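New mirror and glass shop opens in Ekudside
27 Feb 2021

I finally got over to Palaniappan Glass, the new mirror place in Ekudside, and I stayed way longer than I meant to! They cut mirrors to size for bathrooms, hallways, closet doors, you name it, and there are around 200 frame styles on the back wall.

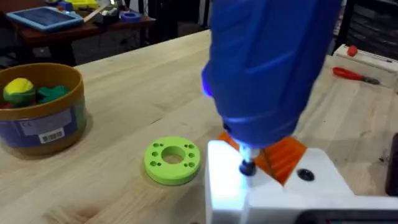 Aishwarya Iyer told me she'd ordered a bathroom mirror in the first week and would have liked more choice in the oval shapes, but the price was fair.

I'm with her on the ovals (there's one, in silver). The bevels are lovely though, and they'll do a plain edge for less if you ask. Cutting takes five days, or eight if you want holes for screws.
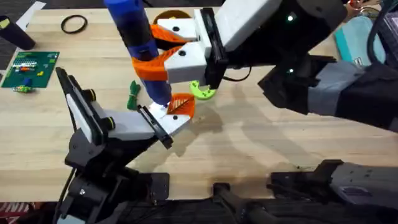

Delivery is free inside Ekudside and out as far as Namora. Past that you pay by the mile, so call first. Rhys Fairweather at the counter gave me a quote in a couple of minutes.
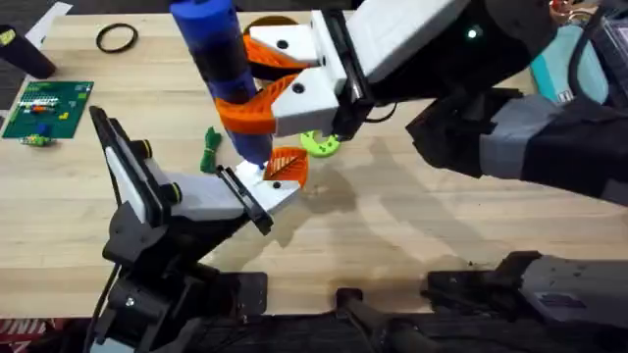 A blue cylinder held upright in orange finger pads

Old mirrors are welcome too, and they'll resilver one if the glass is sound. I'm bringing in my grandmother's, which has gone black at the corners. It needs a new hanging plate as well.
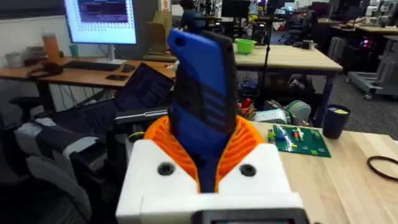 Hanging a heavy mirror is the part I always dread. The shop will do it for a fee, but I'm going to try mine myself. I want a tool with a proper rubbery grip, like the black panel on that blue one, and somebody patient on the other end of the mirror. They're open all through the week, with parking out back.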